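I stopped buying clothes in January. The plan was to wear what I had until it wore out, and to mend what could be mended. I set a limit of 2 new things for the year, not counting socks.

The first job was the closet. I took everything out and sorted it by how often I wore it. Most of what I kept was gray or navy. The rest went in bags to the donation place in Irkwood, which takes clothes in any condition and sells the worst of it for rags.

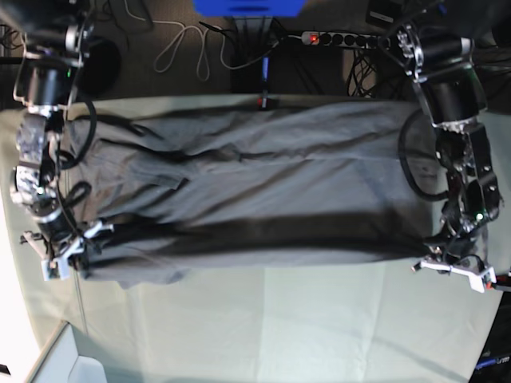 Ju-won Shim wrote to say that washing cold and skipping the dryer did more for her clothes than any mending. She has kept the same five shirts going for years that way, and she only irons for weddings.

I tried it. Cold water works fine for most things. Kitchen grease is the exception, so anything I cook in still gets warm water and a spot of dish soap first. Air drying took more getting used to. Our apartment is small and the rack blocks the hall, so I run a load at night and clear it before breakfast. Towels come out stiff. Jestine won't use them, so towels still go in the dryer for 30 minutes. 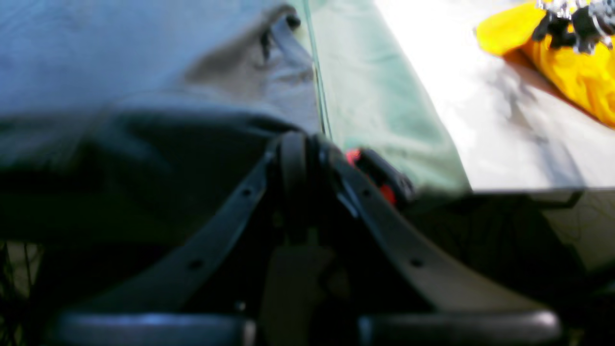 Mending was slower to learn. I can sew on a button and close a straight seam. Holes in the middle of a fabric are harder, and my first darn pulled so tight that the sock no longer fit. Min lent me a darning egg and told me to leave the thread looser than seemed right. The second sock was better. I still can't do elbows.

The other change is that I wear the good things now. I had shirts I was saving, and I don't know what for. They're in the regular stack with everything else.
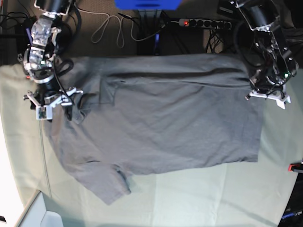
Gray T-shirt, spread out and a little wrinkled.

So far I have used one of my 2 purchases, on a raincoat. The old one leaked at both shoulders and the tape I put on it lasted a single walk. I'm holding the other for shoes, probably in the fall.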